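Plemum opens order book for second disassembly cell, urges buyers to plan budgets early

DRARKGATE, May - Plemum has opened orders for its two-arm PC disassembly cell, and is asking refurbishers and recyclers to get their numbers in before the summer. Build slots are limited. First come, first served.

The cell is meant for firms that strip desktop computers for parts: processors, memory, hard drives. Base price is £149,000 including fixtures for one family of tower case, installation and operator training. A version with a spares pack and extended cover comes in at £164,000. Both prices exclude VAT and delivery.

"Most people ring us about the arms," said Zoila Chávez, head of sales at Plemum. "Then we spend the whole call on the fixtures, power, floor space and who's going to look after it. Those are the bits that get missed off the budget." 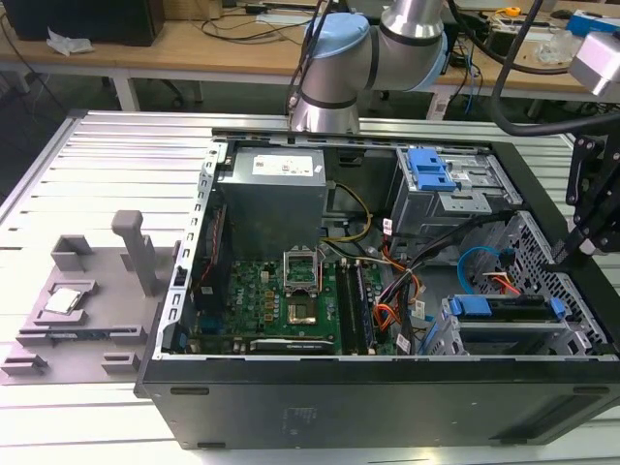

Lead time is currently 12 weeks from deposit. Buyers who need sign-off from a parent company or a lender should allow longer, and Plemum can hold a quote while that goes through. Deposits are refundable untill the frame is cut.

What to put in the budget, besides the cell itself:
Printed fixtures for each extra case type. Quoted per set, cheaper if you send us sample machines.
Gripper wear parts. Allow for one change in year one.
Yearly service visit, not included in the base price.
Staff time during commissioning. Two people for the first fortnight is sensible, one of them from maintenence.

Customers with mixed stock should sort before they buy. A site handling mainly one make of business desktop will see the cell earn its keep far sooner than one taking in whatever turns up, and Plemum will say so at the quoting stage.
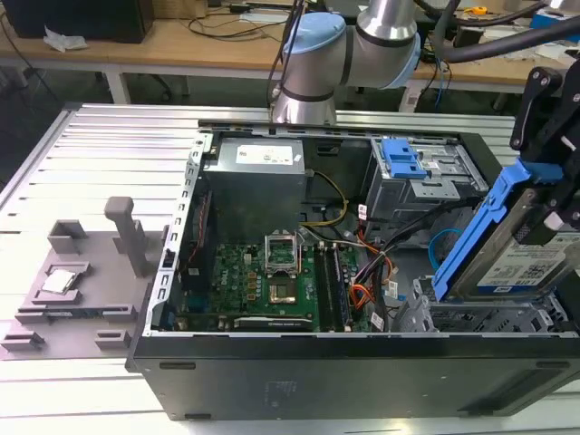
Hard drive caddy held in the gripper over an open desktop tower, processor in the grey fixture tray to the left.

Leasing is available through Nieto, over three or five years, with the option to buy at the end. Jimum will handle installation and servicing for sites in the north. Southern sites are covered from Drarkgate direct.

Demo bookings open now, mornings only. Bring your own towers if you can, the common ones from your own stock, and a rough idea of monthly volumes. Quotes normally back within the week.

Contact: Zoila Chávez, Plemum sales office, Drarkgate. Price list and site checklist on request.

Ends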